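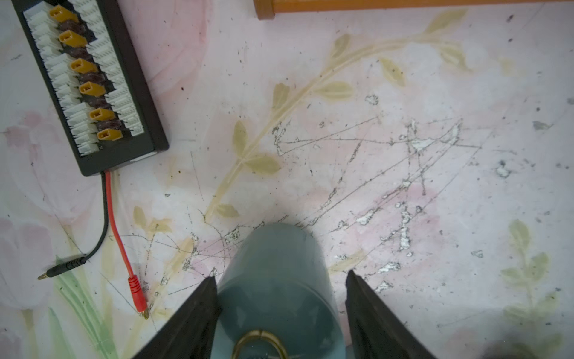

くすんだ青緑と、金色の細い輪。

Ilowの電気ケトル、買っちゃいました! 前のやつがお湯を注ぐたびに口からダラダラ垂れるようになって、11月に入ってとうとう限界(テーブルクロスが毎朝びしょびしょ)。で、友だちの大島さんがずっと使ってるこれに乗り換えた次第です。

まず、沸くのが早い。1280Wだそうで、マグ2杯分なら歯を磨いてる間に終わってます。注ぎ口は細めで、急須にすーっと入るのが気持ちいい! 水切れもよくて、いまのところ一滴も垂らしてません。

温度は1度刻みで変えられます。正直そこまでいる?と思ってたんですけど、煎茶を70度で淹れたら渋みがぐっと減って、同じ茶葉なのに別のお茶みたいでした。ほうじ茶は熱々のまま、紅茶も熱々。結局使うのは70度と沸騰のふたつだけかな(笑)

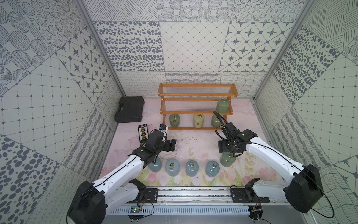

気になったのは音です。沸いたときの「ピピピッ」がけっこう大きくて、朝5時台に使うと家族に怒られます。消音にするには保温ボタンの長押しなんですが、説明書の19ページにちょろっと書いてあるだけで、見つけるまで一週間かかりました。もっと前のほうに書いてほしい!

あと、ふたが全開にならないので、手を入れて洗うのは無理。クエン酸を溶かして沸かして、しばらく放置してます。専用の洗浄剤も売ってるけど、2179円はちょっと……。うちは百均のクエン酸で十分でした。

コードは短め。コンセントが遠い台所だと置き場所に困りそうです。うちは電子レンジの横に置いて、炊飯器を反対側に引っ越しさせました。

星は4つ。音が最初から小さかったら5つでした。色は白と黒で迷って白にしたんですが、底のほうにもうお茶のしみがついてて、いま重曹でこすってるところです。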